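Guest Bathroom Care: Your Questions Answered

Welcome to the Paucar House bathroom page! Mareike Lammers and Yolanda Llanos look after the guest rooms and wrote these answers, last updated April 2023. We love a fresh bathroom and we're always happy to get questions about ours.

How often are towels changed?
Every 2 days, and sooner if you ask. If you'd like a new one, leave the used towel on the tile by the shower and we'll pick it up on our next round. Towels on the hook stay with you.

Can I buy the same towels?
We get this one a lot, and we're so glad you like them! They come from Nistari, and we have a few at the front desk for guests who want to take one home.

How do I clean shower glass without streaks?
A squeegee, top to bottom, right after the shower – it takes no time at all and the difference is wonderful. Go over the handles with a soft dry cloth. Once a week we use warm water with a splash of white vinegar on the glass only. Keep vinegar away from any wall panels that could be natural stone.

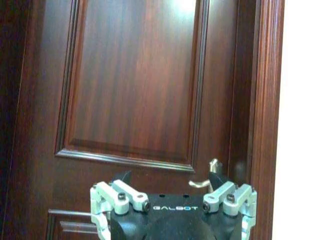
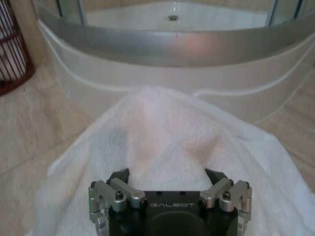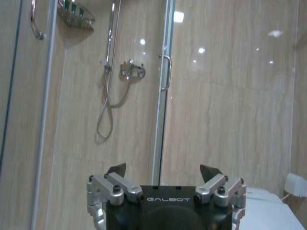

The paneled door, a white towel on the floor tile, and the glass shower.

What do you use on the wood door?
A barely damp cloth, then a dry one, always following the grain. The ridges in the molding love to collect dust, so we run a soft paintbrush along them first (a clean one, please!). No spray polish – it builds up in the corners and gets sticky.

My towels at home feel stiff. Any tips?
Yes! Use less detergent than you think and skip the fabric softener. Shake each towel hard before it goes in the dryer, and again when it comes out. Old towels can get quite fluffy again this way.

Should the shower door stay open or closed?
Leave it open a little after you shower so the air can move through, and run the fan for a while.

Who do I ask if something needs fixing?
Call the front desk at extension 216. Elvira Valderrama will send someone up.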